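Minibar : la fin d'un service que les chaînes n'ont jamais su facturer

Le groupe Stoser retirera les minibars payants de ses 866 chambres d'ici avril. Mellavitz avait pris la même décision avant lui, et Martinelli ne les conserve plus que dans ses suites. La mesure est présentée aux clients comme un geste de sobriété. L'argument est recevable, mais il masque la raison principale, qui est comptable.

Un minibar coûte même lorsqu'il ne vend rien. Il faut l'alimenter en continu, contrôler les dates, réassortir, traiter les contestations au départ. Dans un établissement de 822 chambres, le relevé quotidien mobilise deux postes à temps plein. La marge unitaire sur une bouteille d'eau paraît confortable tant que l'on n'y impute pas ces heures - ce que la plupart des exploitants ont longtemps évité de faire.

Les capteurs de poids devaient régler la question. Ils ont surtout déplacé le litige : un client qui soulève une canette pour lire l'étiquette se voit débité, réclame, obtient un avoir. Chez Darnitz, l'exercice pilote s'est soldé par 1608 corrections de facture, toutes saisies à la main par la réception.

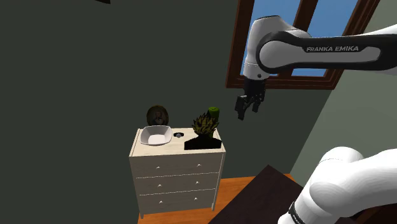

Ce qui devrait remplacer le minibar

La suppression pure et simple me semble une erreur. Le réfrigérateur, lui, rend service : médicaments à conserver au frais, lait infantile, restes d'un repas. Or plusieurs chaînes retirent l'appareil en même temps que son contenu, et le client doit alors solliciter la réception pour obtenir un équipement qui se trouvait la veille dans sa chambre.

La solution raisonnable consiste à laisser un réfrigérateur vide, coupé par défaut, que l'occupant met en marche s'il en a besoin. La vente se fait au rez-de-chaussée, dans un espace ouvert la nuit, à des prix affichés. Mellavitz procède ainsi et n'a pas rétabli l'ancien système.

Reste la question du tarif de la chambre. Aucun des groupes cités n'a annoncé de baisse, alors que la charge d'exploitation diminue. Si l'économie est réelle, une partie devrait apparaître sur la facture du client.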